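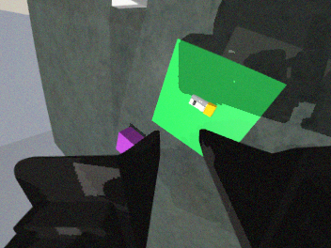 Reports > Site visits > Ekinci glaze and tile works

The visit started at 8:30 in the raw materials yard. Ekinci runs a single-site operation: clay preparation, pressing, glazing and firing are under one roof, and only the frit is bought in, from Flivska. Doğukan Öztürkmen, the kiln supervisor, led the group and answered most of the process questions.

Clay body. Two local clays are blended with feldspar and ground wet in ball mills. Residue on the sieve is checked once per batch. The slip goes to a spray dryer, and the powder rests in silos for a day before pressing. Öztürkmen said the rest period evens out the moisture, and that skipping it shows up later as lamination in the pressed tile.

Pressing. There are 3 hydraulic presses, 2 of them in use during the visit. The third was down for a die change. Pressed tiles go straight to a vertical dryer. Green strength is tested on samples from each die cavity, and the results are written on a paper sheet clipped to the press guard.

Glazing. The line uses bell application for gloss colors and airless spray for matte. Glaze density and flow time are measured at the tank every hour. The greens are the hardest colors to hold. The copper-based green was dropped from the floor tile range and replaced with a chrome-based stain, which gives a flatter color but drifts less from one firing to the next. The old recipe is kept for the Isis wall series, sold in small lots with a shade code on each carton.

Firing. The roller kiln is gas fired, with a cold-to-cold cycle of 41 minutes. Recovered air from the cooling zone feeds the dryer. Rollers are pulled and cleaned on a rotation; buildup on the drive side was the main cause of skewed tiles last winter.

Sorting. Flatness and size are measured on the line by a Niketti unit. Shade is still sorted by eye under fixed lamps. The shift log on the desk gave 1,438 cartons packed for the previous night, with seconds listed separately by defect. Pinholes led the list, followed by edge chips.

Water from the glaze line is settled and returned to the mills. Sludge content in the body is capped, but the figure was not given. We did not see the lab, which was closed for recalibration until the afternoon. Ear protection is needed in the mill hall and is handed out at the gate.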